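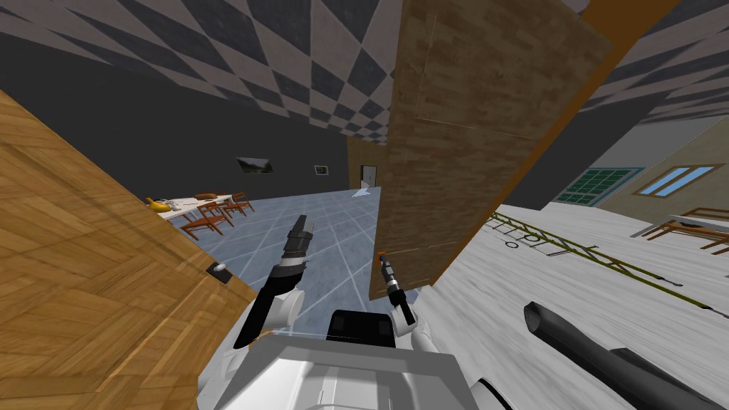

Vol. 14, p. 30

Leonilde Peixoto steers a two-armed robot through a simulated house, door first, for the Limley project. All by remote control. "My left hand is fine. My right hand argues," she says. Her quota is 1000 demos – she was at 994 when we spoke.

Slow work. "If I hesitate, it learns to hesitate. So I throw those out." Wrist views help, she says, once you stop watching the big one.
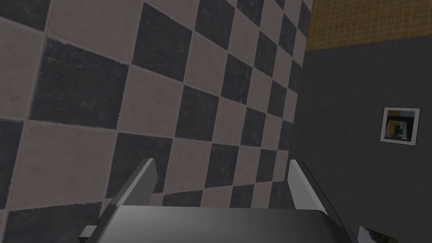 Eskil Dahlgren disagrees about throwing out the slow ones. Keep them, he says, a pause befor a handle is still information.

Peixoto has heard this before. Not convinced. "He can label them, then."
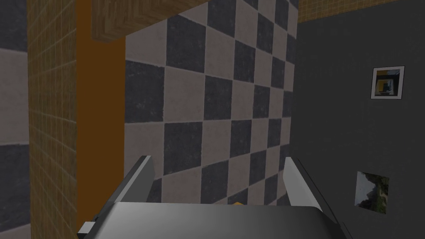 She'd rather redo the approach, both grippers open, no rush on the sticks. The rest of teh set is due in June.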